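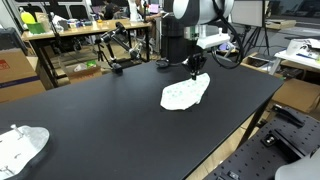
I've had the big black table from Clovari since May, and I've got rather fond of it, so do bear with me if I go on a bit. We wanted one long top that you could walk right round, and Jean Laing had seen the same one over at Skerkport and wouldn't stop talking about it (she was right, as she usually is!). Putting it together took two of us 3 hours, with a long pause for tea.

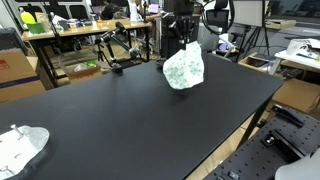

White cloth with green speckles, just clear of the tabletop.

The matt finish is lovely - calm to look at, and kind on the eyes under bright ceiling lights, though you do still get a soft sheen. It shows every smudge, mind you, and I've found light scratches already. I go over it with a barely damp cloth before we pack up and that brings it back nicely. 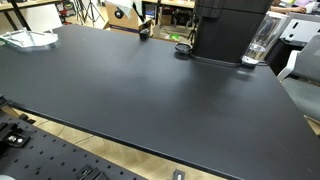 Faint smudges and light scratches on the black top.

Clamps grip the edge well, and there's plenty of length for keeping drinks and odds and ends along the back while you work at the front. Kenna Swanson would have liked it in a paler colour, and I can see her point when there's dust about.

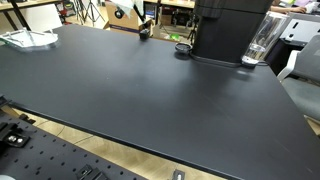
As for the price, we paid 50 more than the Tukel one would have cost us, and I'd pay it again. Four stars from me - the fifth goes missing on account of the scratches.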